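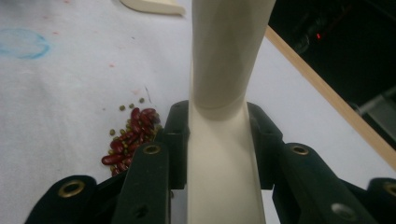 By Carys Nicholas, technical review by Eifion Gough

Support > Bench and Tabletop > Hand Brush and Dustpan > Frequently Asked Questions

Reading time: 6 min

Filed under: Small-debris cleanup, Bench care

Scope

These answers apply to the Drostlow tabletop brush and dustpan, sold as a pair or as separate parts. They cover sweeping small dry material from a flat work surface: beads, seeds, dried beans, crumbs, pigment flecks, eraser waste. Floor sweeping, liquids and powders finer than table salt are outside the scope.

Which part numbers does this page cover?

Dustpan, 1,416. Hand brush, 2,070. The numbers are printed on the carton label and do not appear on the parts. If the carton is gone, send the overall length of the handle and the width of the pan mouth to the parts desk.

What surface is the set intended for?

Smooth, hard tabletops: laminate, sealed wood, glass, coated board. On an unsealed wood bench, small debris sits in the grain and the bristles pass over it. Sweep along the grain first, then lay a sheet of paper over the work area before the next job.

How should the dustpan be held?

By the handle, with the pan flat on the surface and its mouth toward the debris. Grip near the free end when the surface is clear and the debris is loose. Grip closer to the neck, where the handle meets the pan, when the pan has to resist a firm brush stroke. The neck is the narrowest point of the molding, so do not lean on it.

The pan lifts at the front when I push debris into it. What is wrong?

The handle is being pressed down. Pressure at the end of the handle levers the mouth off the table and leaves a gap. Relax the wrist until the mouth seats across its full width. If a gap remains with the pan unloaded on a known flat surface, the pan is warped and should be replaced.

How should the brush be held?

Upright, bristles down, with the handle perpendicular to the table at the start of the stroke. Tilt the top of the handle slightly toward the dustpan as the stroke proceeds. The bristles then trail and carry the material along the surface. Tilting the other way loads the bristle tips, which spring forward at the end of the stroke and throw light material past the pan.

What stroke length is recommended?

Short. Keep each stroke under the width of the pan. Lift the brush clear of the table on the return.

What is the correct order for a small pile of beads?

1. Set the pan down a short distance from the pile.
2. Bring outlying beads in toward the pile with single light strokes.
3. Move the pan up to the pile.
4. Sweep the pile in with one slow stroke, then a second for what is left.
5. Hold the brush across the mouth while lifting the pan.
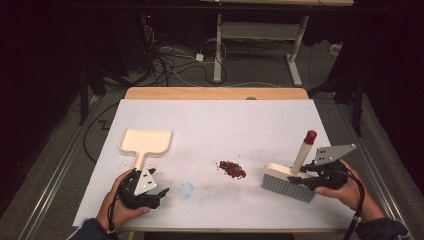
Issue 13

Beads roll under the pan instead of into it. How is this prevented?

Stop the brush as soon as the bead meets the lip, then raise the stroke pressure slightly. A bead hit at speed bounces off the lip or wedges below it. If one is wedged, lift the whole pan straight up. Dragging the pan backward will scratch a coated surface.

Osian Mostyn of the parts desk adds that flat-sided beads and split beans behave better than round ones, and that a new user should practice with those.

Can 100 beads be collected in one pass?

It depends on bead size. The pan is shallow. For seed beads, yes. For dried kidney beans, make two passes and empty the pan between them. An overfilled pan spills over the mouth as soon as it is tilted.

Does the brush remove ink or marker from a whiteboard surface?

No. It is a dry brush for loose debris. Marker spots and gray rub marks on a white top need a damp cloth, or the cleaner specified by the maker of the board. Let the surface dry before sweeping again. Fine material sticks to a damp patch and smears.

The bristles have spread. Can they be restored?

Usually. Wash the bristles in lukewarm water with dish soap, shake out, comb straight with the fingers, and hang the brush bristles down overnight. Do not store it standing on its bristles. Bristles bent at the root do not recover.

Can either part go in the dishwasher?

Neither. Heat is the most common cause of warped pans returned to us. Hand wash both in lukewarm water.

Why does debris cling to the pan after emptying?

Static. Dry plastic picks up a charge from the brushing. Wipe the inside of the pan with a barely damp cloth and let it air dry. The effect is stronger in heated rooms, and questions on this point begin to arrive in October.

How should crayon or pigment flecks be handled?

Work on plain white paper where possible. The flecks are easy to see against it, and the sheet can be thrown away with whatever the brush leaves behind. Use the lightest stroke that will move them. Wax-based flecks smear under pressure and leave color in the bristle tips.

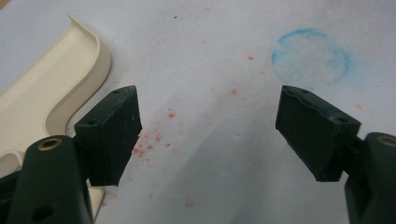 Keep the lip of the pan on the paper through the whole stroke. If the lip overhangs the edge of the sheet, flecks drop into the step between paper and table and have to be swept a second time. For very fine residue, finish by folding the sheet inward from both sides and tipping it into the bin.

Will the Skanport or Hereo brush fit the Drostlow pan?

There is no fit to check. The parts do not clip together. Any brush narrower than the pan mouth will work. The Hereo brush has stiffer bristles and moves light beads too far on glass.

How do I order a single replacement part?

Quote the part number and the quantity. Orders in English go to Mali Hopkin, orders in French to Océane Després. Single parts ship without a carton.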